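Household Maintenance, Unit 6: Keeping a stores cupboard

Read these notes before the Wednesday class. Bring a pencil and the blank stock sheet from the back of your folder.

1. What the cupboard is for

A stores cupboard holds the small parts a building uses up: washers, fuses, valves, screws, lamp holders, batteries. In the Ollar building the cupboard holds 431 separate lines. Most of them cost very little. The cost lies in the time lost when a part is missing, or when it is there but can't be found.

Two questions come up with every line. How many should we keep, and when should we order more? The first is the maximum level and the second is the reorder point. Students often mix them up in the written task, so learn the terms now.

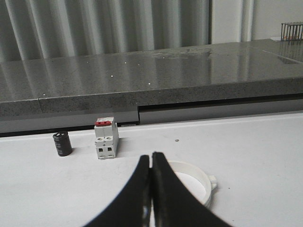 The reorder point depends on how fast the part is used and how long the supplier takes. If a washer is used at the rate of six a week and Femitia takes two weeks to deliver, you will use twelve while you wait. Add a little for a bad week — half as much again is a fair start — and the reorder point is eighteen.

Slow lines need a different approach. A part used once in two years has no weekly rate worth working out. Keep one if the building can't run without it, and keep none if it can.

2. Labels and places

Give every line one place and one number. The number goes on the shelf edge, on the box and on the stock sheet. Names alone cause trouble, as two people will call the same fitting by two different names and order it twice.

Old stock goes to the front and new stock behind it. This matters most for rubber parts, sealants, batteries and some electrical parts, which can spoil on the shelf. Write the month of arrival on the box, for example "September".

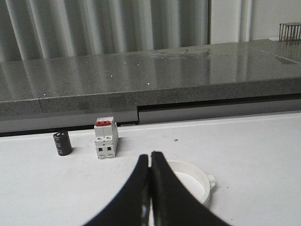
Geven asks whether the month should go on metal fittings too, as they hardly age. It need not, but one rule for the whole cupboard is easier to keep than two. The month also shows which lines have stopped moving, and those are the ones to look at when space runs short.

3. Counting

A full count of the Ollar cupboard takes most of a day. The usual way round this is to count part of it each week. Sort the lines into three groups:

Group A: lines used every week. Count monthly.
Group B: lines used now and then. Count twice a year.
Group C: lines rarely used. Count once a year.

Ollar has 227 lines in group C, so more than half the cupboard needs only a yearly count.

When the count and the sheet differ, put the sheet right first and then look for the cause. Common ones are parts taken without being signed out, and boxes put back in the wrong place.

4. Valves and pipe fittings

Store these by size first and by type second. Keep the threads clean and leave any caps on until the part is fitted. Never put a used valve back among the new ones — it goes in the returns box until it has been tested.
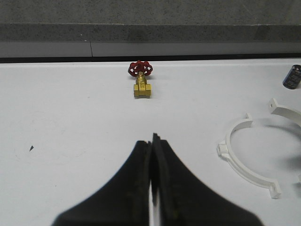

Fig. 3. Brass gate valve, upright.

Task for next week

Kourkoulas sells a pack of 800 screws at a lower unit price than the small pack. Your building uses six screws a week. Work out how long the large pack would last, then say in a short paragraph whether you would buy it. Show your working.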